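The great carrier bag reckoning

I finally did the cupboard under the sink. I'd been putting it off since we moved to Tolldale, and then in November the door stopped shutting properly, so that was that. The culprit was bags. Bags inside bags, bags stuffed behind the pipe, one very sad bag holding a single clothes peg and a dried-up sponge.

I dragged the whole lot into the back room, put the old flowery sheet over the table (it was my gran's, it's gone thin in the middle but I can't bear to part with it) and tipped everything out. There were 168 of them! I know because Ismail Hegazy from next door bet me there wouldn't be 50, and I wasn't going to let that go. He owes me a coffee, and a decent one too.

The thin see-through ones are the worst. They cling to your sleeves, they float off if you so much as sneeze, and they never lie flat however nicely you ask. I do still like them for small stuff though - odd socks, chargers, the bits of Lego that turn up in the hoover.
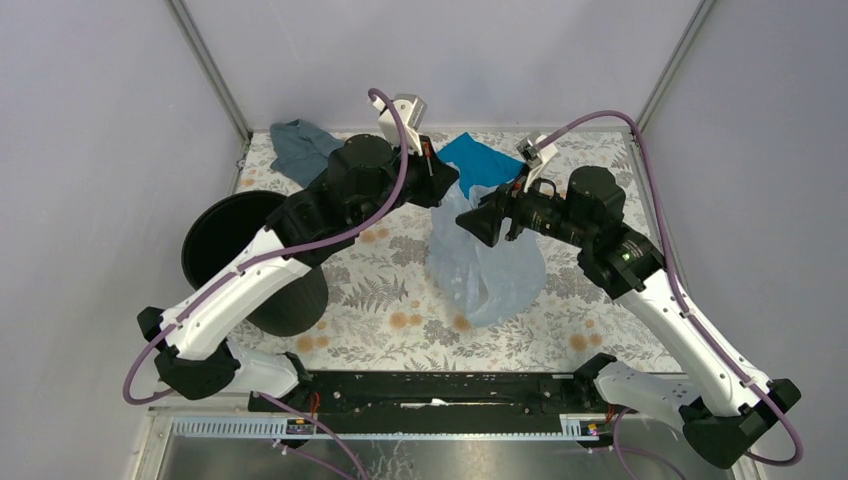
Anyway, folding. My mum does hers into tiny triangles like samosas, and they look lovely in a drawer, but I gave up after a dozen. What I do now is smooth the bag out, press the air towards the handles, fold it lengthways twice and roll it up from the bottom. It takes a few seconds once you've got the knack. A patterned sheet is good to work on, by the way, as the plastic doesn't skid about like it does on a bare tabletop.

I kept 50 in the end, which felt like a nice round number and also happens to be what fits in an old biscuit tin. Anything with a hole in it went in the soft plastics bin at the supermarket, and the big sturdy ones are in the boot of the car, where I'll forget them every single time I go shopping.

The cupboard door shuts now. I also found 2 unopened packs of dishwasher tablets and the good scissors, so I'm counting it as a profit. The airing cupboard's next, if I can face the pillowcases.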